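Kitchen Corner > Counters, Storage and Small Spaces
Thread: Where does the fruit live when you also need to chop things?

plumbline_pat
Posted 2023-04-26

We have one stretch of counter and it's doing three jobs. Fruit gets parked at the back on a white tray, the board goes in front of it, and whatever's left is for a plate. My better half wants a bowl. I say a bowl is where limes go to be forgotten under other limes. Current arrangement:

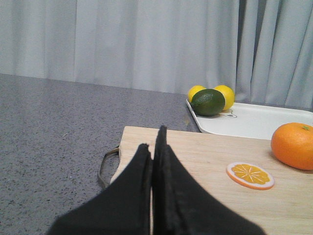

Lemons and lime in residence, curtain behind.

The tray is from Pondis and I've had it through 2 apartments, so it has seniority. Question for the panel: tray or bowl? Please be as petty as you like.

grout_expectations

Bowl. A tray takes up the same real estate as a laptop and holds two lemons and a lime. You're paying counter rent for air.

Also a curtain right at the back of a worktop would make me twitch. Do you wash it?

plumbline_pat

Yes, I wash it. July, whether it needs it or not.

secondshelf

Neither. Put the orange on a plate and let it be the centerpiece. I'm serious. One piece of citrus on a big plate with ridges looks like you paid a decorator, and when you need the plate you eat the decoration. 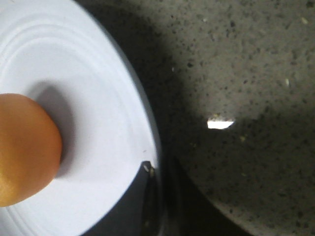 Posted by plumbline_pat

Fine, I tried it. I'll admit the ridges do something. It looks like the first course at a place where you stop for a burger on the way home. My objection is that I now have a plate in use all day for the benefit of one orange, and we own a limited number of plates.

grout_expectations

So you had a tray that holds too little and you've replaced it with a plate that holds less. Great thread.

secondshelf

He hasn't replaced it, he's got both now. Read.

tinroof_marge

Can we talk about the board? I have one with a metal handle on the end and it's the handle that eats the space. The wood fits, then there's this loop sticking out sideways catching your sleeve. I had mine from Kaltow for years and finally turned it so the handle pointed at the wall, which meant I couldn't get hold of the handle, so I don't know what I was paying for.

plumbline_pat

Mine points left, into the only free bit of counter. I've come to think of it as a bumper.

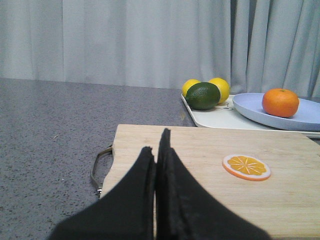 It does hang up, in theory. In practice the hook is in a drawer with the other hooks, and the board has lived flat on the counter since we moved in. I keep it well forward so there's room to reach over to the tray, and the handle gets whatever's left.

tinroof_marge

The drawer of hooks. Yes. I have that drawer.

dry_rack_dan

Disagree with everyone. Measure first. My usable run is 41 inches and once I wrote that down the argument ended in one evening. Board, then plate, tray behind, bowl goes on top of the fridge where it can't hurt anybody. I've got nearly 4000 posts on here and most of them say "measure first."

grout_expectations

We know, Dan.

secondshelf

A bowl on top of the fridge is a dust collection with bananas in it.

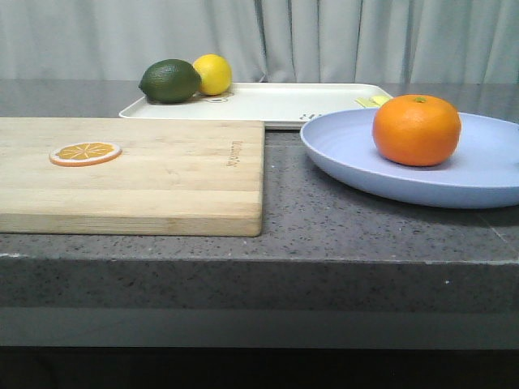

plumbline_pat (original poster) wrote:

Dan's layout, more or less. Board on the left, plate on the right with the orange, tray behind the pair of them. There's a strip of bare counter between board and plate which I'm told is "breathing room" and which I give until dinner before somebody's keys are on it.

The plate does poke over the corner of the tray from where I stand. And I still have to lean across the board to get at the lime, so that's my sleeves in the onions. But it all fits and there's no bowl, so I'm calling that a win in this household.

grout_expectations

It's a nice counter. You'd have more of it with a bowl.

dry_rack_dan

What's the depth, front to back?

plumbline_pat

Haven't measured.

dry_rack_dan

I'll wait.

tinroof_marge

If you ever do cave, Rodrigues has a shallow one with a flat bottom. It's basically a tray with ambitions. Might get it past both of you.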